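Wrist camera is finally on the arm and talking to the laptop. Build thread, continued from the one I did when the shoulder joint was still in pieces on the floor.

For anyone new: this is a desktop arm I'm putting together at Rurkness, the shared workshop in Grunville. Printed links, hobby servos, one gripper. The goal is small: pick something up off the bench and put it in a bowl. Then do it again without me touching anything.

The bowl matters more than I expected when I started. It has a plain rim, no pattern, and the color is nothing like the wood, so it is easy to find in software. I tried a white one from the workshop kitchen first and the rim detection kept grabbing glare.

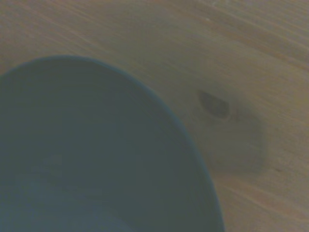
Akihiko Kuroda
Arm builder, member at Rurkness workshop

Getting in this close, you only have a piece of the rim to work with. My first version wanted the full circle and gave up if it couldn't find one. The new version fits an arc to whatever edge it has and guesses the center from that. If the arc is too short it backs the arm off and looks again.

The knot in the wood next to the bowl was a problem for one whole evening. It's dark and rounded and the blob finder liked it. It would report a small object on the bench and the gripper would go down and close on nothing. I could have covered the bench with a sheet of paper. I'd like it to work on a real table, so I left the wood bare.

The fix was boring. Before each session the arm does one pass over the bench with no objects out and saves what it finds. Anything at the same spot later gets ignored. Knots don't move.

Mount details, because two people asked. The camera sits on a printed bracket on the last link, tilted toward the fingertips. It's held by 2 screws with lock washers. The first bracket had one screw and the camera turned a little every time the gripper closed hard. I blamed the calibration for days.

Calibration now: print the checkerboard, tape it flat, move the arm to 32 poses, save a picture and the joint angles at each one. I used to do fewer and the answer changed every time I ran it. With 32 it stays put. Takes me a cup of coffee.

The cable is the part I'd plan better next time. It runs down the outside of the arm in loops of velcro. The wrist can turn 200 degrees before the cable goes tight, so that's the software limit now. The servo itself could go further. I'm not rerouting it until something breaks.

The servo board is an Altell I bought used from another member. No manual came with it, so I worked out the pinout with a meter and wrote it on masking tape on the underside. If you have the same board, check yours before you trust my tape.

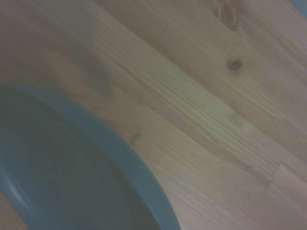

Motion blur is next on the list. The arm was taking pictures while it was still moving, and a blurred rim can land in a different place than a sharp one. I added a short wait after each move before the camera is read. That slowed everything down and I don't mind.

I also turned the exposure down and clamped a desk lamp to the shelf. More light on the bench did as much as any of the code changes that week. Should have started there.

Where the numbers are: I logged 131 tries with a foam cube. Most of the misses were the gripper coming in too low and pushing the cube sideways. Very few were the camera being wrong about the bowl. So the next job is the fingers, and vision can wait.

For the fingers I'm going to try softer pads. Right now they're bare printed plastic and the cube squirts out if the two sides don't touch at the same moment. I have some rubber drawer liner to cut up first. If that works I'll print a proper slot for it.

Somebody asked if I'm using a kit. No. The base and shoulder are my own drawings, and the gripper started from a design called Leite that another member gave me the files for. I widened the jaws and moved the servo to the back so the bracket would fit.

Files go up when I've cleaned them out. Half the parts are named "final" and I need to work out which ones are on the arm. Aiming for November.

Drawer liner test tonight, after the laser cutter people are done with the bench. Will add to this thread with the results.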